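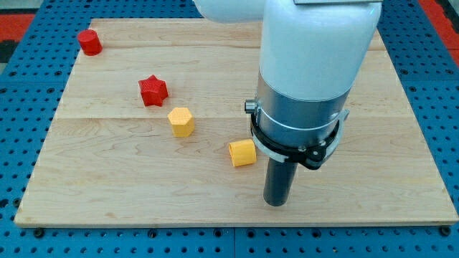

Katalin Erdős asked after the last lecture why the planner needs a separate approach pose when the goal pose is already collision-free. A collision-free goal says nothing about the path into it.

Lecture 6: Approach poses and clearance

Model the rod as a capsule, with its axis along tool z. Model the blocks as convex hulls; the star becomes a pentagon in plan view, so the hull overstates it between the points.

Plan in joint space to the approach pose, then switch to a straight Cartesian segment. Limit the segment to 31 mm – longer ones tend to fail the joint-velocity check.

Set the planner timeout to 500 ms. On timeout, return the last valid state and log the seed.

Reading for next week: Prondix notes, section 2.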